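Rum punch for a crowd: make it ahead or build it that night?
Forum: Bars, Drinks & Late Bites

gingerbeerjo
23/12/2019
Hi all, longtime lurker, and I finally have a question I can't settle by reading old threads (and believe me, I've read them, including the one that turned into a fight about canned pineapple). My sister and I had the planter's punch at Loltuvton last December, sat at the end of the bar all night, and have been talking about it ever since. It had a little clove, plenty of lime, and some kind of dark tea at the bottom of it that made you want another sip before you'd swallowed the first. The bartender was sweet enough to tell us it gets mixed the day before and sits in the walk-in overnight.

So now I'm making punch for New Year's and I want to do it their way. My trouble is the lime. Everything I was ever taught says lime juice goes flat and sort of tinny after a few hours, and yet that punch tasted bright as anything! Do I mix the whole bowl the night before, lime and all? Do I leave the juice out and stir it in at the last minute? I've got the rum picked out already (a dark one and a lighter one, half and half) and I'll be using real nutmeg on top, so please be gentle with me on everything else.

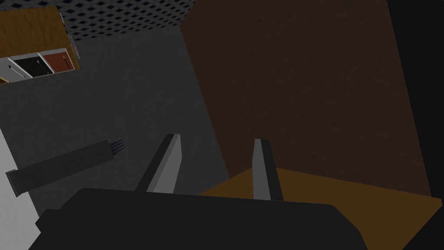

Volkan Sarıgül
Leave the lime out, Jo. Tea, sugar, rum and spice the night before, lime when the first coat comes off at the door. I'd bet you anything Loltuvton does it that way too, and when the bartender said "it gets mixed the day before" he meant the base. I've made punch every winter for longer than I care to admit and the one year I put the juice in early it tasted like a penny. Also, take the cloves out before bed. They keep working while you sleep and you'll wake up with something that tastes like the dentist.

barstoolbetty
I'm going to disagree with Volkan, with love. Lime that has sat overnight in a good strong sweet base mellows, and I like it mellow. Fresh lime in a punch can stick out like an elbow. What I do is put most of it in the night before and then squeeze a little more over the bowl right before people get there, so you get the round taste and the bright taste together. Try it in a jam jar tonight, one with and one without, and see which you reach for. You'll have a nice evening whichever wins.

gingerbeerjo
Oh, I love the jam jar idea, doing that as soon as the dishes are done. Volkan, thank you for the clove warning, I was absolutely going to leave them floating in there all night and feel proud of myself.

old_ned_lowball
If we're talking about tropical bars and their punches, can I say that the one at Sartori is better than the one at Loltuvton and it isn't close? I know Loltuvton gets all the attention with the shell lamps, and they're lovely people, but their drinks have crept sweeter every year. Sartori does a bowl for the table with grapefruit in place of the pineapple. You pay $85 for it, which made my wife laugh out loud when she saw the menu, but it goes around the table more times than you'd think and we have never once been sorry. They make theirs to order, by the way, start to finish, while you wait.

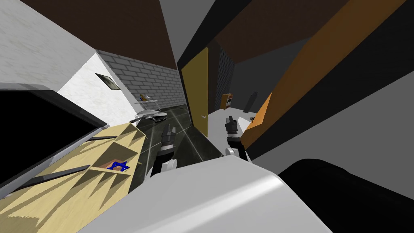 The big black TV and the dark floor tile

barstoolbetty
Ned! Eighty-five dollars! I could make punch until Easter. I'll grant you the grapefruit, though, that's a smart trade, and it would be very good with Jo's tea. But I can't agree about the sweetness at Loltuvton. I was there earlier in December and had the punch and then something tall with passion fruit, and both of them were on the tart side if anything. Maybe you got a heavy hand that night? It depends so much on who's pouring.

Volkan Sarıgül
Betty is right that it depends who's pouring, and Ned is right about Sartori, so I'm no help at all. What I'd add for Jo is ice. Freeze one big block in a cake pan, with some of the tea in it if you have extra, and leave the bag of cubes for people's glasses. Cubes in the bowl will have it watery before anybody's gotten their coat hung up. The best ice I ever saw was at Nelimano, before they moved across the river, a great clear slab with orange wheels in it that lasted until closing. I still think about that slab.

gingerbeerjo
Reporting back on the jam jars! I made both, hid the labels, and handed them to my sister and my neighbor, and wouldn't you know it, they split. My sister picked the fresh lime straight off and my neighbor went for the overnight one and would not be talked out of it. I liked Betty's in-between version best (I made a third jar, of course I did). So that's the plan: most of the lime the night before, a bit more at the door, cloves out at bedtime, block of ice in the cake pan.

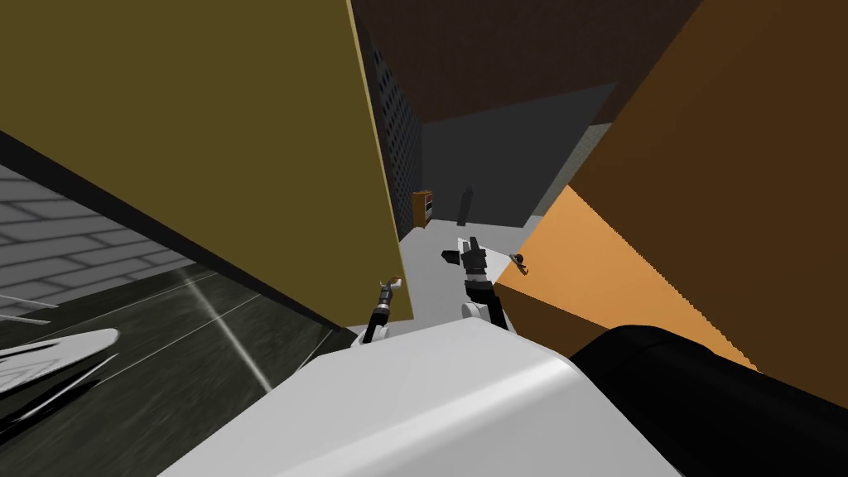 The other thing I've been fussing over is the menu card, since I want people to know there's rum in there before they ladle out a second cup, and I'd like it to look a bit like the old cards at Vukano, the ones with the hand lettering and the little map of the islands on the back. I'm no artist, so it'll be plain lettering and some colored paper. I've pretty much landed on that muted mustard next to the reddish chocolate brown, with a strip of small dark gray squares down the side like the wall there, and then cream for the words. Does anybody remember what Vukano called their punch? I want to borrow the name, with full credit on the back.

old_ned_lowball
They called it the Second Anchor, and there was a First Anchor that was just the same drink with less in it. Your colors sound good to me. For the record I'd still go all fresh on the lime.

barstoolbetty
Of course you would, Ned. Jo, grate the nutmeg over the bowl and then a little more over each cup, and save me the recipe for the tea, please. Black or smoky?

gingerbeerjo
Smoky, but only half, with plain black for the rest. All smoky tasted like a campfire. I'll type the whole thing up after New Year's when I know what I ended up doing.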